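The Grovden Survey

The inspector from Baumgartner arrived at the dam above Grovden on 31 May 2018 with two cases of instruments and a letter of authority. The letter said that the level in the lower gallery was to be verified. It did not say against what.

She began with the plumb line. It hung in a shaft 24 meters deep and ended in a bath of oil, which kept the weight from swinging. The log showed one reading a week. Every reading since April was the same to a tenth of a millimeter.

A dam does not hold still. It leans downstream when the reservoir is full and recovers when the level drops, and in warm weather the face expands and pushes the crest back toward the water. The reservoir had risen 3 meters since April. She read the line herself and got a different figure, then read it again and got the same one.

She wrote both down and went up to the operator's house, where the older logs were kept.
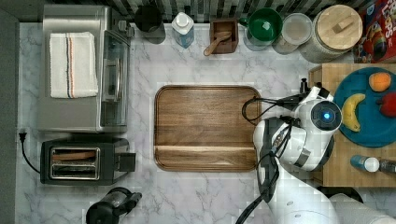
The kitchen counter, with the toaster oven and the two-slot toaster.

The operator put the logs on the table and made coffee. He had been at Grovden for 8 years. Before that he had worked at Werkent, on the lock gates, until the locks were automated. She asked him when he had last gone down the shaft.

"In April," he said.

"The log has a reading for every week."

"Yes."

She turned the pages. The handwriting was even and the ink changed color twice. She asked whether he had been ill. He said that there were 300 steps to the lower gallery and that his knee had stopped bending properly after the winter. He had reported this to the office in Drudau. The office had sent him a form, and he had filled it in.

"And the seepage weirs?"

"Those I read. They are at the top of the stairs."

She checked the weir figures against the rainfall record. They rose and fell as they should, with a lag of two days. The weirs were sound and so, as far as she could tell, was the dam. Her own reading of the plumb line lay well inside the limits. The structure had leaned by the amount the designers had calculated, on schedule, with no one in the gallery to record it.

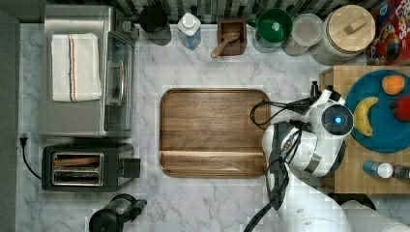 The Report

She wrote it that evening at the inn in Grovden. Section one covered the crest, section two the drainage, section three the instruments. Under instruments there was a box for condition and a box for remarks. She entered the plumb line as serviceable.

The remarks took longer. She wrote that the readings after April were not to be used. She crossed this out and wrote that they could not be confirmed, then crossed that out too and restored the first version. She recommended a remote sensor for the lower gallery – the cable duct was already in place – and a second operator until it was fitted.

In the morning she drove back up to have the report signed. The operator was not in the house. The door to the stairs was open and the light in the shaft was on. She set the report on the railing, put her pen on top of it and waited. After a while she could hear him on the lower flight, coming up one step at a time, with a rest at each landing.

When he reached the top he gave her a slip of paper with a number on it. It agreed with hers to a tenth of a millimeter. She copied it into the log under the date, and he signed.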